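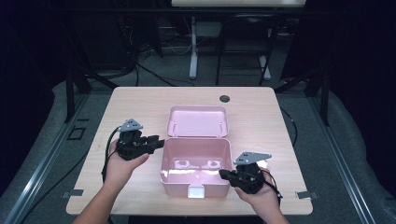
A pink plastic box with a hinged lid and a small white latch tab.

Household Encyclopedia > Storage and Containers > Keepsake Box

A keepsake box is a small lidded container used for holding on to things that matter more to their owner than they would to anybody else. Letters, ribbons, baby teeth, ticket stubs, a grandmother's thimble, a button from a coat that was given away years ago - all of these have found their way into keepsake boxes at one time or another, and a good many of them are still there. The term covers a very wide family of objects, from carved wooden chests to candy tins, and people have never been especially strict about where the family begins and ends.

Names

In everyday American speech the words keepsake box, memory box and treasure box are used more or less freely for one another. Treasure box is the name most often heard from children, while memory box tends to be used for a collection put together on purpose, for a wedding, a new baby or a person who has died. A hope chest is a larger cousin, meant for linens and household goods, and is usually treated as a piece of furniture in its own right.

Background

People have been putting small valued things into small closed containers for as long as there have been containers to put them in. Fine boxes were once a luxury, and many households made do with whatever came to hand, so that a cigar box or a biscuit tin might serve three generations of the same family. Cardboard and printed tin made pretty boxes cheap, and plastic later made them cheaper still, along with bringing in the soft pinks, blues and yellows that many grown people remember fondly from their own bedrooms.

Among collectors, the makers Graris and Semier are often mentioned together, although their boxes have little in common. Graris sold plain wooden boxes with sliding lids, sturdy and a bit homely, and Semier was known for padded jewelry cases with a mirror set inside the lid. The Gatetti boxes, covered in patterned paper and sold in nesting sets of three, are harder to find in good shape, as the paper lifts at the corners once it has been handled a good deal.

Materials

Wood is the traditional choice and is pleasant to hold, though some woods give off vapors that can yellow paper or dull silver over the years. Cedar smells wonderful and is fine for wool, but it is a poor home for photographs. Metal tins keep out light and mice very nicely and will rust if they are stored anywhere damp. Plastic boxes are light and easy to wipe clean, and the clear or pastel kinds have long been favorites for children. Some older plastics grow sticky or brittle with age, and anything precious inside them should be looked over now and then.

Care of the contents

Paper does best lying flat, in a dry room that stays at a steady temperature, and so a closet shelf is a kinder spot than an attic or a basement. Rubber bands and metal paper clips should come off before anything is put away for long. Pressed flowers can be slipped into a fold of acid-free tissue. Many families also like to tuck in a note saying what each thing is and who it came from, and later relatives are nearly always grateful for it.

The Teixeira collection

One of the better known private collections of keepsake boxes was gathered by Salvador Brandão, who began with a single sewing tin and went on adding to it for 30 years. It is called the Teixeira collection after the street where he first kept it, in two rooms over a shoe repair shop. A selection of 55 boxes went on public view on 18 September 2021, and 14 of them were shown open with their original contents, which included a child's shopping list, a set of house keys and a lock of hair tied with blue thread.

See also: Hope chest; Jewelry box; Scrapbook; Sewing tin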